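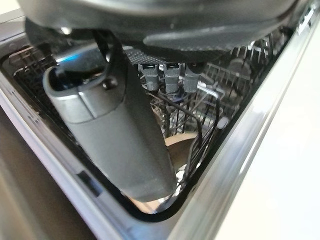
*The gripper over the open dishwasher, racks behind it.*

# Getting a kitchen robot to load the dishwasher well

The Skurkusard is a two-armed helper on a wheeled base, sold by Llorente as a home kit or by the month as a service. I have had the monthly service since September, and I want to share what I learned about the dishwasher, because this is the job for which most people ask me if it is worth it. The short answer is that it is worth it if your kitchen is prepared. The long answer is below.

**Before you start**

- Open the door of the dishwasher fully, until it lies flat. With the door half down, the arms lose time looking for a path.
- Pull the lower rack out before you call the robot. It can pull it alone, but on my machine the rollers are old and it pulls too carefully.
- Clear the counter between the sink and the machine. Leave the length of one arm free, more if you can.
- Scrape the plates. The robot doesn't judge how much sauce is too much.

**Plates first, bowls after**

The app offers you two orders, "as found" and "by shape". Choose by shape. Plates are easy for the hand, they have a thin edge and they go between the tines without much turning. Bowls are slower, and a bowl that lies tilted in the sink is the slowest of all.

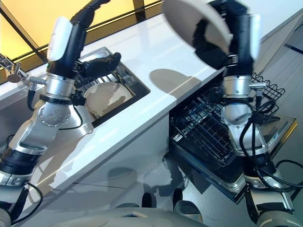 For this reason I put the bowls at the side of the sink closest to the dishwasher, with the opening up. Don't stack them. When two bowls are stuck one in the other, the hand takes both and then stops to ask you what to do, and you must go to the kitchen anyway.

With the setting by shape, a normal load after dinner takes 16 minutes in my home. I could do it faster myself, this is clear. But I am sitting down during these minutes.

**The cables**

Look at the cables once a week. They hang in loops along the arm, and if a clip is open the loop gets longer and can touch the tines. My kit came with 7 spare clips from Cellix, and I have used 2 of them. The clip must close with a click - if you don't hear it, it isn't closed.

**Light**

Strong sun on steel confuses the wrist cameras. I run the evening load with the ceiling lamp on and without the small lamp under the cabinet, and the hand hesitates less. A reader wrote me that she hangs a thin curtain in the window and it does the same.

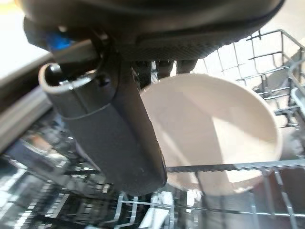
*Text: Macarena Lozano. Kitchen tests: Cayetano Miranda.*

**Bowls in the rack**

Teach the place of the bowls by hand the first time. Hold down the teach button, guide the finger to the point you want, and let go slowly. Choose a place where the rim has space on both sides, as the finger needs room to come out again. If you change the rack, teach it again.

**Price**

The kit costs 2890, with the hands included. The service is paid monthly and you can stop it when you want. There is also a cheaper base from Winanix which accepts the same arms, but I haven't tried it, so I can't recommend it or the opposite.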